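How to Clear a Work Table of Small Trash (and Keep It That Way)
Home > Workshop and Craft Room > Tidying
Written by Garnet Simard
Updated 2nd August

I have had a table of one kind or another to look after for most of my working life, first in my aunt's sewing room and now in the back half of our packing shop, and if I've learned anything it's that big messes get cleaned up and little ones don't. A cardboard box on the table annoys everyone until it's gone. A torn packet the size of your palm can sit there all week! So this page is about the little stuff: wrappers, packets, bits of plastic bag, the twist of tape that sticks to your sleeve.

None of it is hard, and a table in fair shape takes me 10 minutes. If yours hasn't seen its own surface in a while, give yourself an afternoon and put some music on.

What you'll need

A bin with an open top, or a lid that stays up by itself
A clear bag to line it
A soft cloth, slightly damp
A second cloth, dry
A small tray or saucer for the things you aren't sure about

Step 1. Take the real things off first

Before you throw anything away, lift off whatever belongs to the job: scissors, pens, the tape gun, your coffee. Put them on a chair or a shelf, somewhere you won't be tempted to put them straight back. I used to skip this part and work my way around everything, and I once threw out a perfectly good packet of buttons that way (Savvas Katsaros, who had ordered them, has been very kind about it, but he does still bring it up).

Step 2. Line the bin

Shake the bag open and push it down so it touches the bottom. Leave plenty hanging over the rim. It doesn't have to look pretty. A bag that is stretched tight and neat over the edge tends to slide in as soon as something heavy lands on it, while a floppy, rumpled one with lots of slack usually stays where you left it.

I like clear bags for a work table. You can check what went in without tipping everything out on the floor, and sooner or later you will want to check.

Step 3. Bring the bin up to the work

For a big clear-out I put the bin right up on the table, over at one end, so that everything moves the same way and my back doesn't have to bend for every scrap. Wipe the bottom of the bin first if it has been living on the floor. On a small desk, or anywhere you also eat, stand it on a stool at about table height and you'll get nearly the same benefit.

Keep the lid up the whole time. If yours drops down when you let go, a clothespin or a bit of tape will hold it back for now.

Step 4. Pick up before you wipe

It's so tempting to grab the cloth and sweep the lot over the side, and I do understand, but please don't. Crinkly packets catch on the cloth, skid off in the wrong direction and end up behind the table where you can't reach them. Pick each piece up and drop it in from directly above the opening. Start with whatever is farthest from the bin and work toward it.

Flat, thin packets can be stubborn on a smooth top. Pinch one where it's wrinkled, where there is a ridge to get hold of, and it will come up easily.

A white tabletop helps with most trash and hides some of it too, pale wrappers especially, so go over the surface slowly before you call it finished.
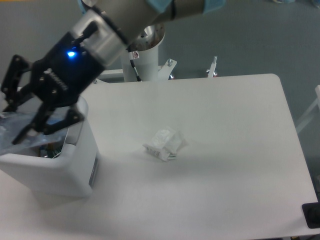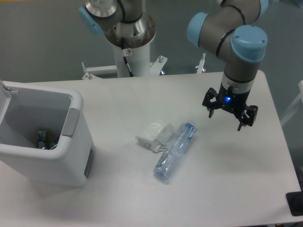 Step 5. Look at labels before you let go

Anything with a barcode or printing on it gets a quick glance. If it might be the only record of a size or a part you'll want to order again, put it in the saucer. At our place Shahab Golestani copies those into the supply notebook at the end of the day, and then the packets can go. If you work alone, snap a picture with your phone and toss the packet right away, or the saucer will turn into its own little mess.

Step 6. Now wipe

Damp cloth first, in long strokes from the back edge to the front, then the dry one. Go around the corners with a finger inside the cloth. Rounded corners are a pleasure, and square ones with a raised edge need a second pass.

Step 7. Put back less than you took off

Look at that chair full of things from Step 1 and bring back only what you'll use today. The rest can wait on the shelf until you miss it.

Keeping it up

Empty the bin when the bag is half full, gather the slack from the rim and tie it before you lift. Leave a spare bag folded underneath so the next person can reline it on the spot. Achilleas Tsakiris likes to do his table at lunch and again before going home. I only manage the once, and mine is still perfectly usable the next morning.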